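Kirkden Star Paper Bags, pack of 30

I've been selling these since April and I'm already on my second big order, so I thought they'd earned a proper page of their own!
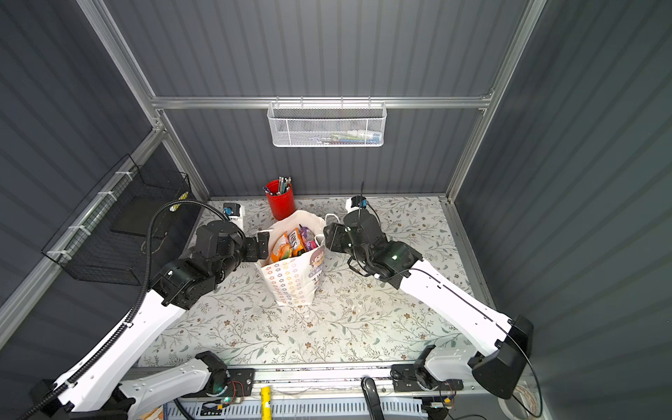 I wanted a party bag that didn't need a ribbon, a tag and a sticker before it looked like a present. The stars do all that for you: red, orange, yellow, green and purple on white, with a cartoon child's face on the front. Pop a few snacks in (I like an orange packet, a purple one and something red in between) and leave the tops poking out so the colours show. The white handles are a decent size, too, so small hands can manage them on the walk home.

They come flat, 30 to a pack, and they open up with a quick shake. I put the heaviest thing in first and stand the packets upright behind it. Crisps and sweets are fine, a slice of cake wants its own box. I wouldn't put drinks in, they're paper after all.

Roya Bakhtiari ordered 400 for her school fair and filled them all on a Friday evening with 2 friends and a lot of tea. She's asked me for a plain one without the face for older children, and I'm chasing Savolainen about it (they do my printing, and they are lovely but slow).

Choose single packs or a box of 9 packs, which works out cheaper and stores nicely under a bed. Orders in before noon go out the same day.

Goes well with: Stestier tissue sheets, Vunex gift labels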